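Griltidska Thermal Paste Kit Review: A Second Life for My Old Desktop

Review by Natália Urban
Apr 17, 2023

I keep old office desktops running for longer than is probably sensible, and I go through a lot of thermal paste doing it. For years I bought whatever tube was closest to the register. Then in December I picked up the Griltidska kit, and I have been boring my friends with it ever since!

You get a fat syringe of gray paste, two plastic spreaders, a stack of lint-free wipes and a small bottle of cleaner. The cleaner is what won me over. The paste on the last machine I opened had baked to something like old chewing gum, and two wipes took it off completely (my usual method is coffee filters, rubbing alcohol and a fair amount of muttering).

The paste itself is lovely to work with. It's thinner than the Beltow stuff I used before, so a pea-sized dot in the middle spreads nicely once the cooler goes on, and you don't need to press like you're closing a suitcase. It doesn't string when you pull the syringe away, either. I did try one of the spreaders, just to be fair to it, and went straight back to the dot. 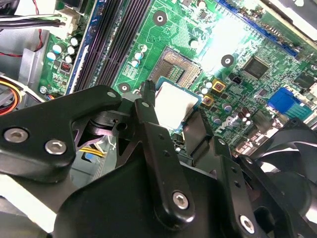
Processor and open socket on a Dell board.

One tip if you're new to this: put the chip in the socket and close the lever before the syringe even comes out of the bag. Paste on the top of a processor wipes off in seconds. Paste down among socket pins is a whole evening, and I've had that evening.

Now for results. My test machine used to hit the high eighties (Celsius) when exporting video, with the fan howling the whole time. After cleaning and repasting, the same export ran 9 degrees cooler, and I could hear the radio again. I've put 300 hours on it by now and the temperatures haven't crept back up. Some of that gain is surely down to how awful the old paste was, so don't expect the same from a newer computer.

A few grumbles. The cap on the syringe is tiny and rolls off everything. The instructions are one folded sheet in very small type, with a drawing of a cooler that looks like nothing I own. And I'd happily swap both spreaders for more wipes.

Would I buy it again? I already have, there's a second kit in the drawer!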